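연구실 > 작업 노트 > 시뮬레이션 > Vosorlow 주방 키트 검토
공유 4 · 댓글 3

10월, 오전 9시 40분 시작

Vosorlow 주방 시뮬레이션 키트 평가판 검토 이어서 씀. 지난번에는 설치와 라이선스 서버 연결까지만 했고, 오늘부터 실제 장면을 돌린다. Clusley 쪽에서 이달 안에 살지 말지 답을 달라고 했으니 이번 주 기록은 그대로 견적 검토에 붙일 생각이다.

평가 장비는 늘 쓰던 계산 노드 Lewis. 드라이버는 손대지 않았고 키트 기본 설정 그대로 시작했다. 배포본에 든 물체 자산은 117개, 그중 116개가 바로 열렸다. 하나는 텍스처 경로가 깨져 있어서 Mared가 지원 창구에 문의를 넣었다. 답은 아직 없음.

처음 돌린 것은 조리대 구석 장면이다. 에스프레소 머신, 분무기, 뒤집개, 원통형 용기가 올라가 있고 위쪽 선반에 프라이팬이 있다. 물건 사이 간격이 좁은 편이라 접근 경로를 짜기에는 괜찮은 시험이다. 그리퍼를 용기 바로 위까지 보내는 자세를 저장해 두고 여기서부터 파지를 반복하기로 했다.

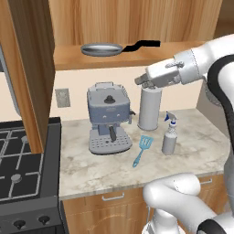 접근 자세는 카르테시안 경로보다 관절 공간 경로가 다루기 편했다. 카르테시안으로 하면 손목이 선반 밑에서 한 번 크게 돌아가는 구간이 있고, 그때 선반과의 여유 거리가 경고값 밑으로 내려간다. 경고는 뜨는데 멈추지는 않는다. 설정 파일에서 정지로 바꿀 수 있지만 기본값이 경고뿐이라는 점은 적어 둔다. 처음 쓰는 사람은 놓치기 쉽다.

충돌 형상은 물체마다 품질 차이가 크다. 에스프레소 머신은 꽤 세밀하게 나뉘어 있는데 뒤집개는 통짜 상자 하나로 되어 있다. 슬롯이나 가는 손잡이는 보이기만 하고 접촉 계산에는 안 들어간다. 얇은 물건 집는 과제를 하려면 우리가 다시 만들어야 한다.

11시 넘어서 과제를 가스레인지 쪽으로 옮겼다. 둥근 물체를 두 손가락으로 집는 과제이고, 손목 시점을 입력으로 쓴다. 버너 위 물체는 그레이트와 접촉점이 적어서 초기화 직후에 조금씩 구르는 일이 있었다. 구름 마찰을 올리니 줄었다. 바꾼 값은 공용 설정에 넣지 않고 내 브랜치에만 두었으니 같은 시험을 할 사람은 먼저 확인할 것.

파지 시도는 전부 1,161회 돌렸다. 실패한 시도는 로그에 따로 태그를 달았고 원인 분류는 내일 Mared와 나눠서 한다. 대충 훑어본 바로는 손가락이 너무 깊이 내려가 그레이트에 먼저 닿는 경우가 눈에 많이 띈다. 높이 오프셋부터 손볼 것.

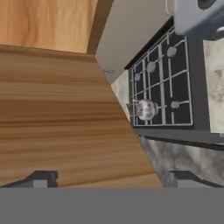 문: 손목 카메라 해상도를 올리면 학습 데이터 수집 속도가 많이 떨어지나?

답: 기본 해상도에서는 Lewis로 초당 76스텝이 나왔고, 가로세로를 두 배로 올리면 절반 아래로 떨어진다. 수집은 기본값으로 하고 평가 때만 올리는 편이 낫겠다.

이건 점심 때 Mared가 물어봐서 돌려 본 것. 렌더러를 가벼운 쪽으로 바꾸면 속도는 회복되는데 대리석 무늬가 뭉개지고 금속 손잡이 반사가 사라진다. 무늬 있는 물체가 대리석 상판 앞에 놓이면 분할 모델이 헷갈릴 수 있어서 우리 용도로는 기본 렌더러를 써야 할 것 같다.

오후에는 Stetell 키트와 비교할 항목을 정리했다. Stetell은 작년에 석 달 썼고 그때 쓴 노트가 공용 폴더에 있다.

- 장면 편집: Vosorlow가 편하다. 물체 위치를 텍스트 파일로 바꾸고 바로 다시 불러올 수 있음.
- 로봇 모델 교체: Stetell이 낫다. Vosorlow는 팔을 바꾸면 카메라 장착 좌표를 손으로 다시 적어야 한다.
- 문서: 둘 다 부족. Vosorlow는 예제가 많은 대신 매개변수 설명이 없다.
- 재현성: 시드를 고정해도 Vosorlow는 병렬 환경 수를 바꾸면 결과가 달라진다. 업체에 확인 필요.
- 가격: 견적서 두 번째 쪽 참조. 유지보수 비용이 별도라 첫해만 비교하면 안 됨.

4시쯤 고정 카메라를 하나 더 추가했다. 조리대 전체와 선반까지 들어오는 각도로 잡았고, 팔 자체가 시야를 얼마나 가리는지도 같이 보려고 한다. 좌표는 scene_notes 파일 맨 아래에 적어 둠.
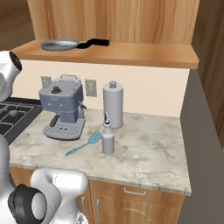

Arwel Prothero

카메라를 추가할 때 걸린 점 하나. 새 카메라의 시야각을 지정하지 않으면 앞 카메라 값을 물려받는다. 처음에 이것 때문에 30분을 썼다. 카메라마다 시야각을 따로 적으면 문제없다.

조리대 오른쪽 빈 자리는 다음 과제의 놓기 영역으로 쓰려고 한다. 분무기를 그쪽으로 옮기는 과제를 먼저 만들고, 되면 키친타월 홀더도 시도. 홀더는 키가 커서 들어 올릴 때 선반에 걸릴지 미리 계산해 봐야 한다. 선반 높이는 자산 파일에 있는 값과 문서에 적힌 값이 서로 다르다. 자산 파일 값을 믿기로 함.

남은 일
- 실패 로그 분류 (Mared와 반씩)
- 높이 오프셋 바꿔서 같은 시드로 재실행
- 재현성 문제 문의, 깨진 자산 건과 한 메일로 묶어서 보내기
- 뒤집개 충돌 형상 새로 만들 때 드는 시간 추정
- 견적 유효 기간 확인

5시 50분 종료. Lewis는 밤새 재실행 걸어 두었으니 끄지 말 것.

마지막 수정: 10월, 오후 6:05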